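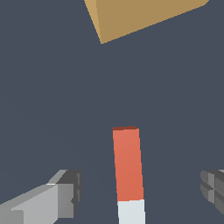 August – vote tally rehearsal, kids' singing final

Afternoon, 2:15. Second full run of the tally desk before the live show. Writing this up while the vocal coach is still running scales next door and I can't concentrate on anything harder.

Setup as per the last entry, with changes:
- Phone and app votes both go through Plaralex now. The text line is gone, and good riddance.
- Gridby feeds the lower-third graphics. Same template as the semis, with the colour of the bars toned down after the producer said they looked like a cough lolly ad.
- Judges' scores entered by hand on the old tablet. We were promised a new tablet. We were promised this last season as well.

Six finalists, two songs each, lines open from the first note of the opener and closed after the last kid's second song. Judges' marks count for half. The rest is the public, meaning the grandparents.

Run 1. Fed in the dummy votes. Totals came up in the right order, percentages added to 101. Rounding, obviously, but try explaining rounding to a viewer whose niece has just come second. Changed the display to one decimal place. Adds to 100 now, or did the four times I tried it.

Run 2. Host's card printer jammed on the winner's card. Not the runner-up's card, not the sponsor read. Cleared it, reprinted, jammed again. The fix was a different ream of paper, which I've labelled FINAL ONLY in thick marker and hidden behind the dimmer rack. If you are reading this and looking for paper for your call sheets, it isn't there.

Lag. From lines closed to confirmed total took 136 seconds. The ad break is two minutes. The host can fill sixteen seconds in his sleep and has, on air, done so. Still, I'd like it shorter. Most of the wait is the duplicate check, which looks at every number twice for reasons lost to history. Have asked Plaralex whether the second pass can be run while lines are still open. They replied that they'd "circle back", so I'll ring.

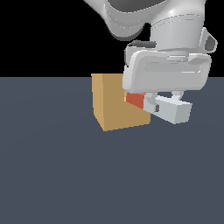
Also worth noting for whoever sits at this desk next year: the duplicate check throws out anything over the vote limit, but it does it silently. On the dummy data nearly a third of contestant four's votes vanished between the raw count and the confirmed one. Correct behaviour, as I'd stuffed the ballot on purpose, but there was no message anywhere. Wrote a small script that prints raw and confirmed side by side. It's ugly and it lives on the desktop under the name DO NOT DELETE, next to three other files called DO NOT DELETE.

Graphics. Gridby cuts long names off at the twelfth letter. One of our finalists has a hyphenated surname and appeared in rehearsal as a sort of sneeze. Temporary cure is a narrower font for everybody, so at least they all look equally squashed. Wardrobe asked if I could make hers bigger to match the dress. No.

Confetti. Tavares supplied the cannons again. Told them one cue, centre stage, on the name. They've wired two cues, the second for "if the first feels flat". I've taped over the second button. Last season's second burst went off during the runner-up's interview and some of it went into the runner-up.

Tie-break. We have a rule, apparently. It's on page 6 of the format document and says that in the event of a tie the result goes to the judges, who have an even number of members. I've raised this. The answer was that it has never happened. Put a question mark against it and moved on.

Trophy arrived from Mavden. Heavier than the sample, and the smallest finalist is eight. She had a go at lifting it and got it to about her knees, looking thrilled. Stage manager will stand close. Plaque is blank and gets engraved the week after, so no spoilers to be had from reading it, though two of the camera crew tried.

To do before the live night:
- Ring Plaralex re second pass
- Check decimal display again with really lopsided totals
- Spare toner
- Spare tablet charger, the one with the tape on it is not a spare
- Get the tie-break in writing
- Lunch, at some point

Third run at 6, with the kids' families in as audience.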